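Nollo Two-Hand Reaching Kit
Wrist-view recording and training package for five-digit hands
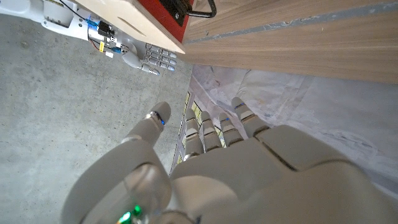
Overview

The Nollo kit is a pair of wrist-mounted cameras, a recording unit and a training package for labs that work on reaching and picking up with two robot hands. It came out of a study by Corina Onu and Sebastian Onu at Custance on soft, flat items lying at floor level: plastic sheeting, mats, packing film. These are hard for most grasp planners. A sheet has no fixed shape, and its edge is often the same color as whatever is under it.

The method in the kit is called Dinu. It splits a reach into a travel phase and a hover phase. During travel the arms follow a normal planned path. In the hover phase the fingertips stay just above the surface while the software picks a contact point from the wrist view, and the second hand is brought in toward the same area of floor. Contact is only allowed once both hands have a target.

What the study found

The Dinu model was trained on 1297 recorded reaches, all made on an open lab floor with ordinary clutter left in place. Two findings carried over into the product.

The first concerns the hand itself. Earlier versions masked the robot's fingers out of the picture before training. Leaving them in gave better contact points, most clearly when the fingers covered part of the item. The model seems to use the spread of the fingers as a measure of distance to the floor. We now ship with masking turned off.

The second concerns the other arm. When the far hand is in view, the model corrects for small errors in the arm calibration. When it is out of view, results fall back to the level of a single-arm system. The mounting bracket is angled with this in mind, and we advise against changing the angle by more than 5 degrees.

Glossy finger shells cause some trouble. Bright highlights along the thumb and the back of the hand can be read as the edge of a plastic sheet, and the current release still makes this mistake under a single strong lamp. Soft, even light is the best fix for now.

What is in the box

2 wrist cameras with brackets
1 recording unit
2 camera cables, long enough to run along the forearm with slack at the elbow
Calibration card
Dinu software license, one workstation
Printed setup guide

Arms and hands are not included.

Requirements

Two arms with position control and a shared base frame. Hands need a thumb and at least two fingers that can be driven separately. Most of our own testing was done with four fingers and a thumb. Hands with fewer fingers will run but need a short retraining session, which the guide covers.

The workstation needs a recent graphics card. Recording alone can be done on a laptop.

Setup notes

Fit the brackets before the forearm covers go back on. Keep the cable clear of exposed boards and connectors, and tie it down at both ends of the forearm. Run the calibration card once per hand, then once with both hands in view. If you swap a hand or a bracket, run all of it again.

Start with the hover phase only. The software has a setting that stops the hands above the surface and logs the chosen contact point without moving any further. Leave it on until the logged points look right on your own floor and materials.

Known limits

Clear film on bare concrete is still unreliable. Patterned borders and strips beside a sheet sometimes draw the contact point toward them. The system doesn't measure force, so delicate items need the sensing built into your hands.

Also available

The Avia viewer plays back recorded reaches with both wrist views side by side and the contact point marked. It is sold separately and reads all Nollo recordings, including those made before the April release.

Ordering

The kit is built to order. Send us the arm and hand models you use and we will confirm the bracket size before taking payment. Research groups may ask for the study data under a separate agreement — please name the person responsible for it in your request.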